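Toy Kitchen Objects on a Wooden Table: README

Overview

This folder holds photographs and object notes for a set of play-kitchen items: toy food, small metal dishes and toy utensils. It was put together so that anyone working on household object naming, sorting or tidying tasks has one small, consistent set to refer to. All the objects are of the kind sold for young children to play with, though a few of the metal pieces are real kitchenware in a small size.

The notes are maintained by Abimbola Olaniyan. Object labels were checked by Garba Amadi. The set goes by the name Skoltden in the file index and in older emails.

Contents

photos/ — 218 pictures, one folder per table layout
labels.csv — one row per visible object per picture
objects.txt — the object list, with short names and alternate names
layouts.txt — notes on each layout
CHANGES — what was edited and when

There are 6 layout folders. The folders are uneven in size. Layout 2 is the largest and layout 5 the smallest, as most of the layout 5 pictures were too dark to label and were removed.

Objects

The items fall into three groups.

Food: banana, pizza slice, and the other pieces in objects.txt. Each piece of toy food is labeled by what it stands for, so the banana is "banana" and not "toy". The word "toy" goes in the type column.

Metal dishes: colander, shallow dishes, small bowls. The colander has a perforated inner wall, a ring-shaped foot and two wire handles on opposite sides. Use "colander" for it every time. Early rows said "strainer" or "sieve", and those are kept as alternate names in objects.txt so that old searches still work.

Utensils: the wooden knife and the other wooden pieces. The knife is pale, unfinished wood. It is easy to miss in thumbnails, so check at full size before marking it absent.

How layouts were made

Each layout starts with a bare wooden tabletop. The dishes go down first, then the food, then the utensils. Objects are left lying flat wherever they land unless the layout note says otherwise. Some layouts put food inside a dish, and those carry the tag "contained" in layouts.txt. Food pieces were moved between pictures, dishes mostly were not.

No tablecloth or mat was used. The wood has strong grain and a soft sheen, and it picks up glare from overhead light in some pictures. We left these in. If glare is a problem for your use, filter on the glare column (0 = none, 1 = some, 2 = hides part of an object).

Labeling rules

An object gets a row if any part of it can be recognized. If only a rim or a handle shows, give it the most general name that fits, such as "metal dish", and set partial to yes. Please don't guess the full object from another picture in the same layout. Garba found a number of rows where this had been done and changed them back in July.

An object inside another object gets the name of its holder in the inside column. A banana in the colander is written as:

banana, toy, inside: colander, partial: yes or no

An object leaning on a rim counts as inside only if most of it is below the rim. Otherwise leave the column blank and write "touching" in the remarks.

Reflections do not get rows. The metal dishes are polished and throw back the color of whatever sits in them — yellow is the usual one — and automatic tools tend to pick this up as a second piece of food.

Known problems

114 rows still have an empty remarks field. This doesn't affect anything else.

The handles of the colander are sometimes labeled as separate objects. They should be part of the colander row. Send a note if you find one.

Colors were named by eye and have not been measured.

Limits

One table, one set of objects, indoor light. The pictures are fine for checking names and simple relations such as in, on and next to. They are not a good source for size, as no ruler or reference object was placed on the table.

Use

Free to use for teaching and research. Please keep this README with the files if you pass them on. Corrections to the labels go to Abimbola, with the picture number and the row.
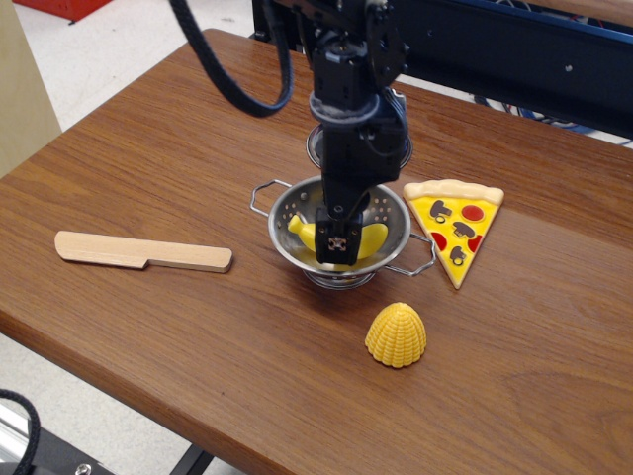
Toy banana in the colander, with the wooden knife lying to the left.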